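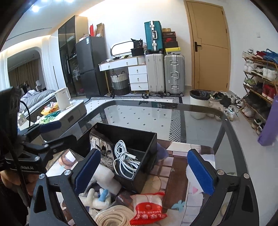
Bei uns hat der Glastisch den Ausschlag gegeben, schreibt Barros in der Rückmeldung zum ersten Durchgang: Solange darauf alles nebeneinanderlag, wurde in der Wohnung kein einziges Fach fertig. Genau so ging es uns auch, und wir haben den Ablauf deshalb seit April umgestellt. Erst der Tisch, dann alles andere!

Zwischenbericht an die Förderstelle Undell
Projekt Climer: Ordnung in kleinen Wohnungen
Stand: 22. September 2023

Was wir geschafft haben

Bewilligt waren 25 Wohnungen, und alle 25 sind besucht. Aufgenommen haben wir 293 Gegenstände, die vorher keinen festen Platz hatten, also Ladekabel, Schnüre, Tütchen, Stofftiere, Klebstoff für Luftballons und was sich sonst auf einer Tischplatte trifft. Wir freuen uns sehr über diese Liste (sie ist viel bunter geworden als erwartet), denn an ihr lässt sich endlich ablesen, welche Behälter im Alltag gebraucht werden.

Am besten läuft die offene Schachtel. Ein aufgerolltes weißes Kabel, in der Mitte zusammengefasst, passt bequem in eine flache schwarze Box, und daneben bleibt noch Platz für ein schmales Päckchen. Einen Deckel vermisst bisher keiner der Haushalte. Für die Beutelchen mit Erkältungsgranulat (感冒灵颗粒) gilt eine eigene Regel: Arzneimittel kommen in ein getrenntes Fach und nie zu den Kabeln, auch wenn dort noch Platz wäre. 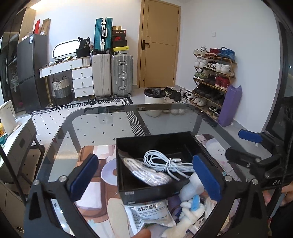
Wohnräume mit mehreren Aufgaben

In vielen Wohnungen stehen Bett, Kühlschrank, Schreibtisch und Kleiderschrank in einem Raum. Da wandern die Sachen eben! Der Wasserkocher steht neben den Snacks auf dem Beistelltisch, die Kartons landen oben auf dem Kühlschrank, Schuhkartons stapeln sich neben den Koffern. Wir räumen das nicht grundsätzlich um. Ein Koffer auf dem anderen spart Stellfläche, und ein Holzregal für die Turnschuhe ist schon die halbe Miete. Geändert wird nur, was beim Kochen, Arbeiten oder Schlafen stört.

Der Korb unter dem Schreibtisch hat sich als Sammelstelle für Textilien bewährt. Plüschtiere dürfen mit hinein, sofern die Familie einverstanden ist. In Gurnel haben wir dazu eine kleine Variante mit Stoffbeuteln ausprobiert, die richtig gut ankam und die wir gern in die Anleitung aufnehmen möchten.

Offene Punkte

Die Beschriftung der Schachteln ist noch uneinheitlich. 100 Etiketten liegen bereit, die Schriftgröße müssen wir aber noch festlegen. Außerdem fehlen uns 3 Rückmeldebögen aus dem zweiten Durchgang, die wir mit dem nächsten Bericht nachreichen.

Nächste Schritte

Die Anleitung geht als Entwurf an Undell und Barros. Parallel beginnen die Nachbesuche, auf die wir uns schon freuen, und wir bitten um Freigabe der Restmittel für weitere flache Schachteln in derselben Größe.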